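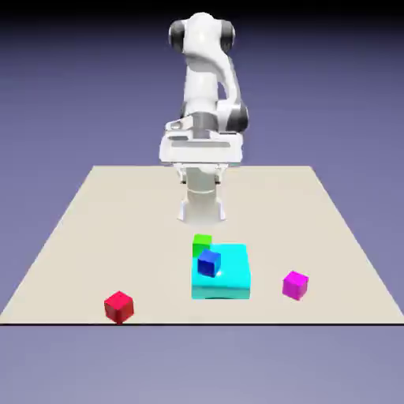 Dolter sim add-on: worth the money?

benchgoblin
Has anyone here paid for the Dolter simulation add-on? Trastska are flogging it with the tabletop arm kit and the rep reckons I can do all my block sorting virtually before the hardware shows up. Licence is 3,000 for the year. My shed cost less.

olluvdale_oz
Had it since September at our makerspace in Olluvdale. Setup took me 20 minutes and the arm model behaves itself. The default cubes task is fine for learning, and you can change the colours if lime green offends you.

servo_grump
3,000 to push virtual blocks around a virtual table. My toddler offers the same service for rusks.
Tomar does a stripped-down one for 1,000. Same arm, fewer menus.

olluvdale_oz
Fewer menus and no decent contact physics, mate. Cubes skate about like they're on lino. Tried it, went back.

servo_grump
Mine grip fine. Did you touch the friction settings or just glare at them?

olluvdale_oz
Bit of both.

saritas
Sarita Srivastava here, I run Trastska's support desk, so salt to taste. The yearly licence covers 8 seats. If you're on your own, ask for the single seat -- it's not on the website, which I have raised internally, at some volume.

benchgoblin
Cheers Sarita. Can I bring my own gripper model in?

saritas
Yes, as long as the finger travel is defined in the file. Leave it out and the hand just stays open.

servo_grump
So, realistic then.

benchgoblin
Emailing for a single seat quote. Will report back, or sell the shed.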